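Kendby Packaging Recovery Program
Interim progress report, 28 September 2018
Prepared by: Sharada Nair, technical lead
Submitted to: Cheng-en Hsieh, grants office, Firkano Fund

1. Status

Work packages 1 and 2 are complete. Work package 3 (sorting guidance for food retailers) is under way and is expected to close on the revised schedule agreed in June. Work package 4 has not started. Spending is within the approved budget in all lines except laboratory consumables, which are covered in section 5.

2. Collection trial

The trial covers small food shops in the Tatulside district that sell baked goods, sandwiches and takeout in paper packaging. The grant agreement called for 3,000 items to be collected and logged by the end of work package 2. That number was reached. Each item was weighed on receipt, assigned to a packaging class and scored for food residue on the four-point scale set out in the original proposal.

Of the 3,000 items, 904 were scored 2 or higher, meaning visible grease or filling on the inner surface. These were held back from the pulping tests and stored separately. A further 194 could not be classed because the item was torn or had been compressed with other waste. They remain in the log but are left out of all later calculations.

One shop withdrew before the end of collection when it changed owners. Its items up to that point have been kept. The other shops stayed in for the full period.

3. Pulping tests

Tests were run at the Cocco laboratory in batches sorted by packaging class. Plain bags without handles or coating broke down fully within the standard cycle. Coated wraps did not, and the fiber yield from that class was too low to justify further runs. Bags with glued parts gave mixed results. Most of the fiber was recovered, but adhesive particles passed the coarse screen and appeared as specks in the test sheets. A finer screen removed the specks and slowed the flow enough that the run had to be extended.

We repeated the glued-part runs in 7 batches to check whether the result depended on water temperature. Within the range tested, it did not. The remaining variable is the type of adhesive, and we do not have this information from the bag suppliers. Two suppliers have been asked for data sheets. One has replied.

4. Sorting guidance (work package 3)

The draft guidance is written for counter staff and is limited to one printed page. It uses three streams: plain paper, paper with attachments, and residual waste. Comments on the first draft were mostly about the second stream, which staff found hard to tell apart from the first when bags were folded flat.

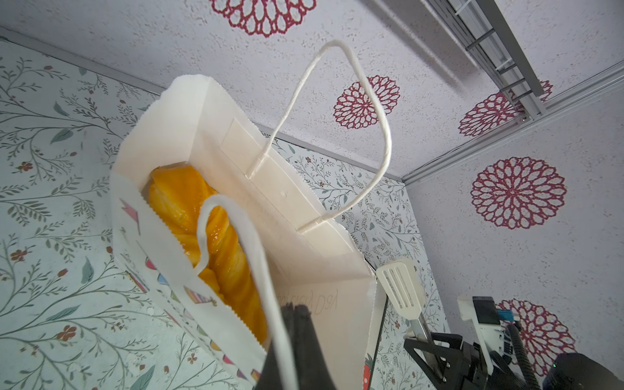
The second stream will be redefined by construction, with residue handled as a separate check. The current wording, "bags with non-paper parts," leaves out twisted-paper handles, and shops have been placing handled bags in stream one as a result. In a white gift bag with a glossy, braided pastry or bread in it, the handle ends are glued to a rectangular reinforcement strip on the inner wall, so the adhesive is out of sight from the outside. The revised text will read "any bag with handles" and will tell staff to open the bag and look at the inner surface before sorting. Printed outer panels do not affect the stream, although the de-inking load will be estimated separately in the final report.

The second draft goes to the shops next. Comments will be logged against line numbers in the draft, as the first round produced remarks that could not be matched to specific wording.

5. Budget and variances

Laboratory consumables are over budget owing to the finer screens and the repeat runs in section 3. We request permission to move funds from the travel line, which is underspent. No change to the total award is requested. Staff time is on plan.

6. Risks

Supplier data on adhesives may not arrive before the final report. In that case, glued-part bags will be reported as a single class with a wider error range.

Storage of the held-back items is paid for through the end of work package 3 only. A decision on disposal or further testing is needed from the fund before then.

7. Next steps

Complete the second draft of the guidance and collect comments. Close work package 3. Confirm the scope of work package 4 with the grants office, including whether coated wraps stay in the study. The full item log and batch records are available on request.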